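4.2 Clearing a mixed bin

Clutter is where my optimism about household robots usually goes to die, so I gave it a section to itself. Folding a towel is hard, sure, but at least you know you're holding a towel. Tidying means reaching into a heap of stuff that has nothing in common and deciding, over and over, what to go for next and how to get hold of it. My kids' toy box works like this. So does the drawer under my oven, and so does the returns tote at Birneck, the small housewares shop that let me watch their back room for a week in September before we settled on a task (thank you again!).

What I took away from that week was how little the sorting itself slowed people down. Sum-yee Kong, who runs the back room, would talk to me the whole time her hands were going. She'd push a thing flat against the wall of the tote to get her fingers under it, or tip one item up with another, and when I asked how she'd picked that order she had no idea what I meant. I wanted the task to leave room for that sort of move, so we used a bin with real walls and let things end up against them however they liked.

The rules are simple. We drop a handful of everyday items into the bin, the arm takes them out one at a time, and a trial ends when the bin is clear or when the controller fails to pick anything twice in a row. The grasp planner is Cluvik, the same build as in Section 4.1, with no retraining on the new items. I'll admit I argued for retraining and lost. Yen-ting Pan felt that a helper you have to retrain every time somebody buys a new mug isn't much of a helper, and I've come around to that view. Figure 3 gives a fair idea of the mix we asked it to deal with: cups, a garden trowel, a bunch of grapes, all in one bin.

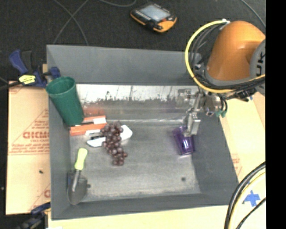 Figure 3. Bin clearing with mixed household items. The gripper is over the purple cup.

Can a robot tidy up a mixed box of household things on its own yet?

Some of the time, and slowly, with a person close by to take over the items it gives up on.

We ran 210 trials, which came to 2,154 pick attempts. The arm cleared the whole bin in 86 of them. I was pretty happy with that when I first saw it, and then I went back to my notes from Birneck and got a little less happy, because a shop can't do much with a bin that's nearly empty. Somebody still has to walk over and finish it. If that person has to come anyway, the time they save is only the time they didn't spend on the easy stuff, and the easy stuff was never what was eating their afternoon.

Cups turned out to be a good example of how much depends on the way a thing lands. Give the planner a rim with some open space beside it and it does nicely. Put the same cup where the wall blocks one side of the rim and you can get a long, sad series of near misses. A person would just drag the cup an inch and try again, but our planner has no drag. It only knows how to go down, close, and come up. Liao, the pushing module we describe in Section 5, came out of watching this happen one too many times.

Trowels were a different headache. The handle is an easy target, but pick one up by the end and the blade swings, and a swinging blade catches on whatever is next to it. We counted those as failed picks if the trowel came loose, and as good picks if it made it out, even when it dragged a neighbor along for the ride. A stricter scorer than me could fairly object to that.

We also tried Irnar, our older planner, on the same item set. It got stuck sooner on the crowded bins and did fine on the sparse ones, so I've left its full results for the appendix. The comparison I'd still like to run is against Sum-yee with one hand behind her back, using kitchen tongs. She has agreed to it in principle, and we're working out the scoring.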